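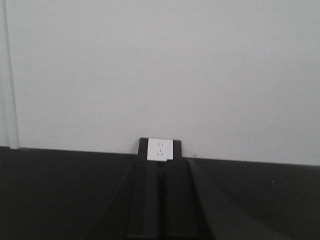
Ticket: Biography pages show wrong film counts and wrong net worth after import
Site: Wornex (biographies of dancers, actors and singers)
Opened: Sep 10, 2023
Priority: normal, changed to high
Status: solved, one point left open

Report

After the last import from the Dellach film catalog, many biography pages on Wornex show wrong numbers. The pages for stage and film dancers are the worst. Readers write to us that an actress who made 31 movies has now 62, and that a choreographer who died long ago has a "latest movie" from this year. In the net worth box the amount is sometimes empty and sometimes it has three zeros too many.

I checked the import report. It says 3,497 person records read, 2,404 updated, no errors. So the import itself believes that everything is fine.

Steps to see the problem

1. Open any biography page from the group "Musicals, 1930 to 1959".
2. Look at the box "Career in numbers".
3. Compare the number of films with the list of films lower on the same page.

The list is correct in most cases. The box is wrong.

First check

I emptied the page cache and loaded ten pages again. No change. I also tried with another browser and without login. No change, so it is not only an old copy of the page.

Second check

I looked at one record directly in the database. The film titles are there two times, once with the original title and once with the title for the European release. The list on the page hides the second one, but the counter in the box counts both. This explains the doubled number for films. It does not explain the net worth.

Before June we did not have this problem, as the old Dellach file had only one title for each film. The new file has a column "alt_title" and our import script makes a new film from it.

Third check, net worth

The amounts come from a different file, which our editors keep by hand. Some editors write 3,000 with a comma, and some write 3.000 with a point, like in many European countries. Until now the script removed both signs. In the new version it removes only the comma, and then a later step multiplies by one thousand if it finds a point. I don't know who wanted this step. It has no comment in the code.

The empty amounts are a separate thing. They appear when the editor wrote words in the field, for example "not known" or "see text". The script expects a number and saves nothing.

Fourth check, "latest movie"

The choreographer with the movie from this year shares his name with a young actor. The script matches persons by name only when the birth year is missing. In our data the birth year was missing for the choreographer, so he received all films of the young man, and also his height and his two children. I corrected this page by hand at once, because the family had written to us and they were not happy.

I made a search for other persons without birth year. It gave 800 records. Most of them are chorus dancers and musicians with short pages, and they have no namesake in the catalog. I marked all of them "do not match by name" until somebody adds the year.

What I changed

- The import script now saves "alt_title" as a second title of the same film and does not create a new film.
- The step that multiplies by one thousand is removed. Both comma and point are taken out again, as before.
- If the net worth field contains words, the page now shows these words.
- Matching by name only is switched off.

I ran the new script first on the test server Omis. The counters in the box and the film lists agreed on every page I opened there. One page was still wrong, the one for the Conceição sisters. They are one act and have one common page, but in the catalog they are three persons, and each film was counted three times. I set the number by hand and locked the field. If somebody has a better idea for acts and duos, please write it here.

After this I ran it on the live site during the night. It took longer than usual - the script had to delete the doubled films before it could read the new file. In the morning the pages were good.

Comment from the editors' desk

We see the correct number of films now, thank you. On some pages the text still says the old wrong number, for example in the sentence "appeared in 62 movies". Is this also from the import?

Reply

Yes. The first sentence of the short pages is made automatically, and it is saved as normal text, so it does not change with the box. I have started a job which writes these sentences again. It skips every page where an editor has changed the text by hand - please check those yourselves, the list is in the shared folder under "hand edited".

Left open

The net worth file needs one rule for writing amounts. My proposal is only digits, no comma, no point, and the currency in its own column. I will not change the file before the editors agree.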